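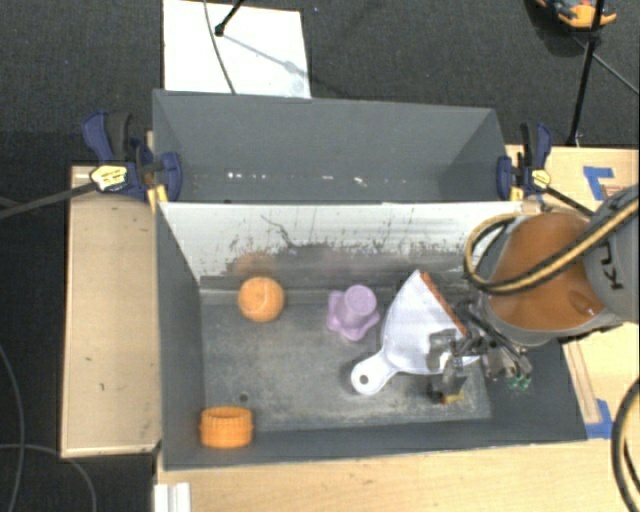
3.2 物品样本与箱体条件

本研究所说的“混放”，指几件用途互不相关的小型家用物品放在同一个无分隔的敞口容器里，既不按用途归类，也不按大小排列。调查样本来自Brullbridge的九户家庭，登记小型家用物品463件，其中291件在登记时处于混放状态，其余放在有分隔的抽屉、挂钩或单独的盒子里。登记工作从6月开始，每户走访两次，第一次只记录位置，第二次补录尺寸、材质和使用者对该物品的称呼。

物品的纳入条件有三项：单手可以拿起；平时不固定在墙面或家具上；过去一年内至少使用过一次。食品、药品、纸张和衣物不纳入。成套物品如果平时分开放置，按单件登记；平时套叠在一起的，例如量杯，按一件登记，并在备注栏写明套叠数量。损坏但仍被保留的物品照常登记。这类物品在访谈中往往引出较长的说明，使用者会谈到它原来的用途，也会谈到后来改作他用的经过，这些内容见第5节。

3.2.1 形态分类

编码采用Kullel分类表的形态部分。该表原有按房间划分的一级类目，我们没有沿用。同一件物品在不同家庭里可能放在厨房、阳台或玄关，按房间归类会使同样的东西落入不同类目。形态部分分为球形、杯形、环形、板形、杆形和不规则形六类，每类再记录表面纹理、有无开口、有无把手或挂孔。

球形物品的记录较为简单，直径和表面纹理两项即可区分大部分样本。它们在箱中的位置很不稳定，搬动箱体后常停在靠近壁面的一侧。使用者对球形物品的称呼差异也大，同一种橡胶球在不同家庭分别被叫作“狗的球”“捏的球”和“那个球”。编码时一律以形态名登记，称呼另列一栏。

杯形物品需要区分正放、倒放和侧卧。正放的杯子在混放箱里容易成为第二层容器，橡皮筋、硬币和夹子都可能落进去。底部外扩的杯子比直筒杯更容易保持直立，但外扩部分会占去箱底面积，相邻物品只能斜靠或移开。量取杯形物品时，口径、底径和高度分别记录，底部轮廓有波浪或花边的，取最宽处为底径。

环形物品是编码中分歧较多的一类。短管、瓶盖圈、胶带芯和收口圈从外形上不易分开，使用者自己有时也说不出来源。第一轮编码由Rhydian Beddoe完成，第二轮由另一名编码员独立完成，两轮不一致的条目集中在此类。我们的处理办法是放弃推断用途，只登记外形：两端是否贯通、外壁有无棱纹、高度与外径之比。凡用途不明者，用途栏填“不详”，不作猜测。

板形物品包括簸箕、托盘、砧板和盒盖。簸箕在分类上有些特殊，它同时有板面、侧边和把手，按最大面归入板形，把手另记。带挂孔的簸箕在设计上可以悬挂，登记时却有不少平放或斜放在箱里。受访者给出的理由多与挂钩的位置有关，例如挂钩装在门后，开门时会碰到；或者挂钩已经挂了别的东西。

图2所示的一组物品用来说明形态类目在同一箱中的分布。靠近后壁左侧的是表面带纹理的橙色球，归入球形；其右为淡紫色塑料杯，正放，底部外扩并有波浪形边缘，归入杯形；左前方的橙色棱纹圈上端敞开，归入环形，用途栏填“不详”；白色塑料簸箕归入板形，短把手上有圆形挂孔，铲口一侧翘起，口沿为橙色橡胶条。四件物品的颜色只有部分相同，球与棱纹圈均为橙色，形态和尺寸记录方式却完全不同，颜色因此只作为辅助字段，不参与归类。

3.2.2 箱体的记录

混放箱本身也列入登记。早期的收纳研究多把容器当作背景处理，只记容积。我们在预调查中发现，使用者是否愿意继续往一个箱子里放东西，与箱壁的倾斜程度、箱底的深浅和内壁的清洁状况都有联系，所以在正式登记表里增加了箱体页。

箱体页记录内壁角度、底面颜色、表面痕迹和固定方式。内壁向内倾斜的箱子，物品容易向底面集中，底面可用面积小于箱口面积。球形和环形物品在这种箱里位置变化较多，板形物品则常有一边搭在斜壁上。直壁箱的情况相反，物品可以贴壁竖放，但取放时手的活动空间较小。Vastent的直壁箱在样本中较常见，多数购自Van Leeuwen的门店，买来时附有隔板，登记时隔板大多已经取出，另放他处或已丢弃。

表面痕迹分为划痕、擦痕、积灰和褪色四项，各以无、局部、大面积三级记录。图2中的箱体为灰色，近侧内壁颜色较浅，下半部分有密集的深色擦痕，记为“大面积”；底面呈深灰色，有积灰，并有较浅的磨损区域。痕迹等级只反映登记时的外观。我们没有要求受访者回忆痕迹形成的时间，也没有用痕迹等级推算箱体的使用年限。预调查时试过这种推算，结果与购买记录相差很大，浅色内壁尤其明显：同样的使用情况下，擦痕在浅色面上更容易被看见，编码员会给出偏高的等级。

固定方式分为不固定、嵌入家具、夹持和黏合。图2的箱体放在浅色木桌上，由两只蓝色夹具固定，登记为“夹持”。夹持和黏合的箱体不会在取放时移动，物品位置的变化可以归于取放本身；不固定的箱体则要同时考虑箱体被拖动或倾斜的影响。分析物品位移时，两种情况分开统计。嵌入家具的箱体多为抽屉式，开合动作会使球形物品滚动，也单独列出。

3.2.3 位置与朝向

物品位置以箱底平面为准，记录其处于左、中、右和前、中、后的哪一格，跨格物品按接触底面较多的一格登记。朝向只对有把手或明确开口的物品记录。以图2的簸箕为例，其位置在中部偏右，把手朝左下，铲口朝右上，两项分别填写。杯子记录口部朝向，环形物品记录轴线与底面的关系，球形物品不填朝向。

把手朝向在预调查中并未列入，后来根据访谈内容补上。多名受访者提到，找簸箕或刷子时先看到的是把手，如果把手压在别的东西下面，往往会把整箱东西翻动一遍。登记表因此增加“把手是否外露”一项，只要把手有一半以上未被其他物品遮挡，即记为外露。

遮挡关系另行记录。两件物品在俯视方向上有重叠，即记为一组遮挡，不论是否接触。薄而宽的板形物品遮挡其他物品的机会较多，簸箕和盒盖尤其如此；球形物品则多处于被遮挡的一方。阴影不计入遮挡，编码员在核对照片时需要把深色底面上的阴影与物品轮廓分开，遇到难以判断的情形，以现场登记表为准。

3.2.4 缺失与更正

第二次走访时，部分物品已不在原处。能够找到的，按新位置补录，并保留原位置；找不到的，尺寸和材质栏留空，不从照片中估量。材质一栏以受访者和编码员都能确认为限，塑料与橡胶的分界不清时写“软质”，不再细分。更正记录单独成表，注明更正人和更正栏目，原始条目不覆盖。以下各节的统计均使用更正后的数据，只有3.4节讨论编码一致性时使用原始条目。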